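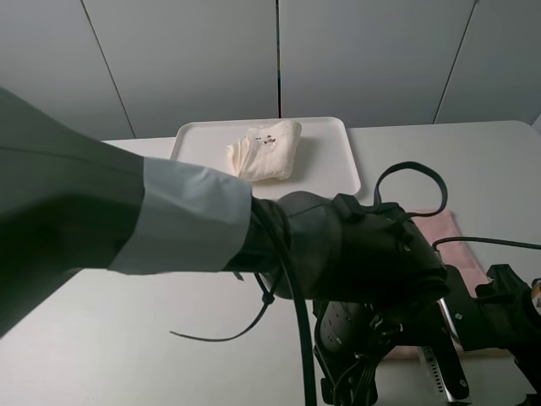
Folding and storing hand towels on a shallow tray
Household forum > Laundry and linens
Started Wed 1 June

tinroof_annex wrote:
We have a small guest bath with one open shelf and no closet. I keep the hand towels and washcloths on a white tray on the shelf, and they never stay tidy. Guests pull one out and the rest slump over. I own 20 hand towels, mostly Hurine, plus a pile of thinner cream and white cloths I use for faces. Do you fold in thirds or in quarters? And do you keep the thin ones with the terry ones or apart?

mopbucket7 wrote:
Thirds the long way, then in half. Put the folded edge facing out so people grab one towel and not a corner of the next one. Keep them apart. Thin cloths slide around when they sit on terry.

gravelpath wrote:
I disagree about thirds. Thirds leave you with a thick strip that tips over on a shallow tray. Quarters make a flatter stack. I run a small rental and fold 50 of these in a normal week, and quarters is faster too.

mopbucket7 wrote:
Depends on the towel. Quarters on a Koivisto bath towel is fine. On a small hand towel you end up with a square that is too wide for most trays. Measure the tray first.

tinroof_annex wrote:
The tray takes a square fold if I only do one stack. The problem is the white cloths. They will not hold a crease at all. I fold them and by evening they look slept on.
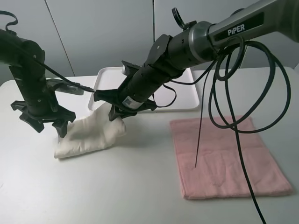 Pink terry towel folded flat, white cloth still in a lump, tray at the back.

plainhem wrote:
The pink one is fine. Terry has enough body to stay where you put it. For the white one, lay it flat on the table, smooth it from the middle out with your hand, then fold. If you pick it up by the middle and try to fold from there you are starting over every time.

gravelpath wrote:
Agree with plainhem on smoothing. Also check your dryer. I take thin cotton out while it is still a little damp, fold it on the counter and let it finish on a rack. The crease sets.

mopbucket7 wrote:
Folding damp and stacking in a bathroom with no window is asking for a musty smell. I did that last November and had to rewash the lot. Dry them all the way.

gravelpath wrote:
I said on a rack, not in a stack. But yes, if the room is humid, dry them first.

plainhem wrote:
Or stop folding the thin ones. Roll them and stand them in a Clitov basket next to the tray - the one from Solbridge is narrow enough for a shelf. Then the tray only has to hold terry.

tinroof_annex wrote:
I tried rolling 7 of them just now. They stay put better than I expected. Going with quarters for the terry, 2 stacks if I can find a wider tray, and rolls for the rest. Is there a basket with a lid?

plainhem wrote:
Not in the narrow size. The wide one has a lid but it would take up half your shelf.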